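The Small Bin Beside the Bed

Most accommodation operators in this country still supply each guest room with one small bin, and most still put it where the architect left a gap. In my submission this is a false economy, and the sector should review it.

When Hidayah Simanjuntak examined housekeeping records at the Paiva, a property of 73 rooms, she found that floor litter added up to 2 minutes to a room clean. The cost lay chiefly in bending and sorting. A bottle belongs in one stream and a snack wrapper in another, yet the guest is offered a single black liner for both.

Deolinda Caldeira of Rodivura has argued that guests should simply be asked to take more care. I respect that view – she has managed rooms for longer than I have – but a notice on a door does little for a person eating on the sofa at 11 p.m.

A second bin beside the seating, with a plain label for recyclables, would be a modest purchase. Carpet cleaning is a larger one, and its colour never quite recovers. Operators should budget accordingly.

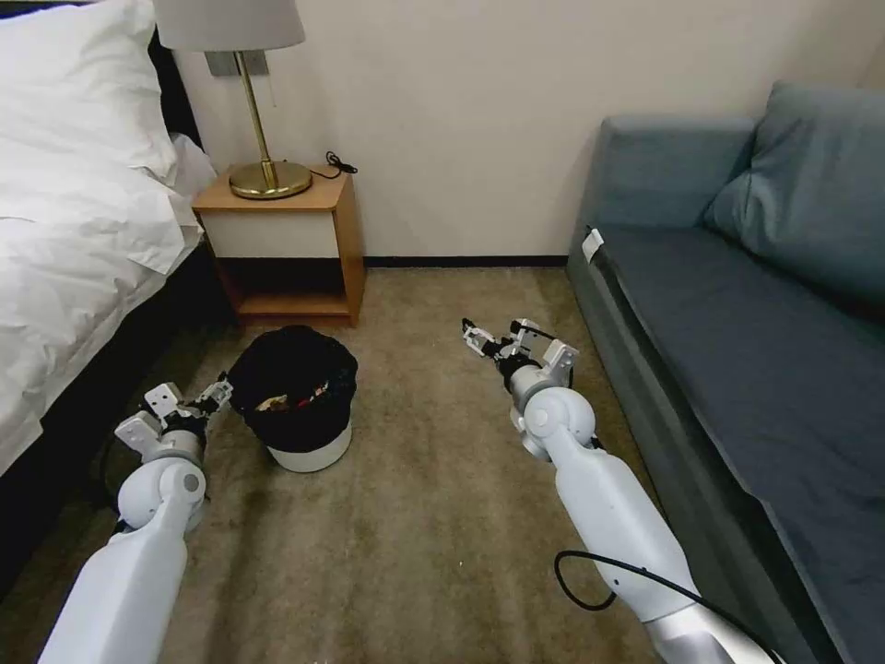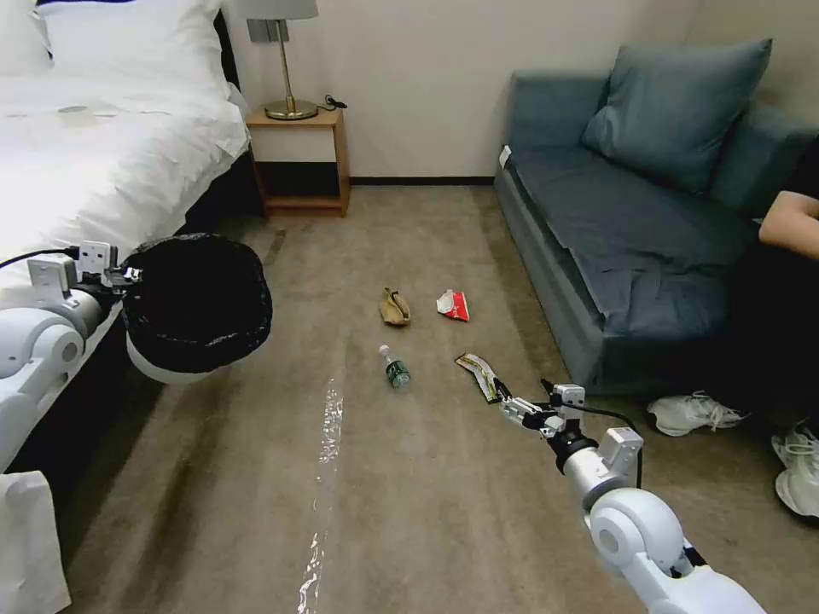
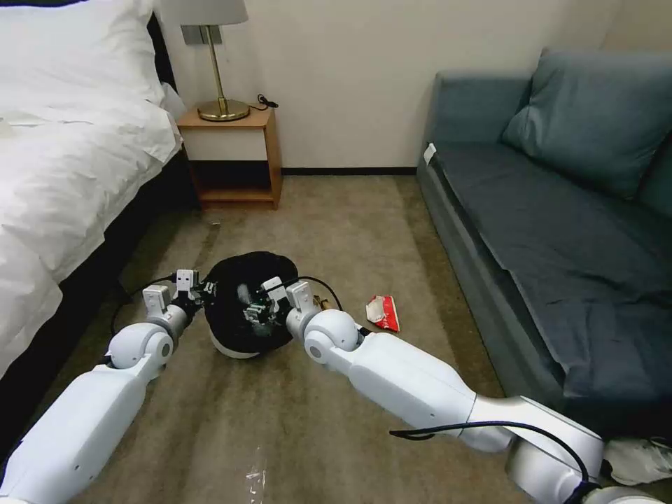
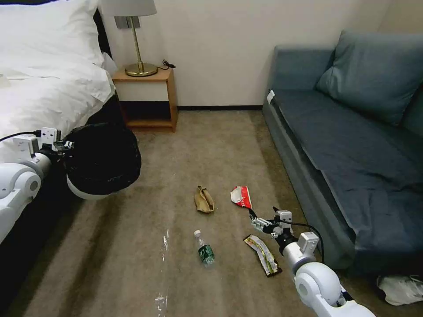
Guest room with bed, nightstand and carpeted floor.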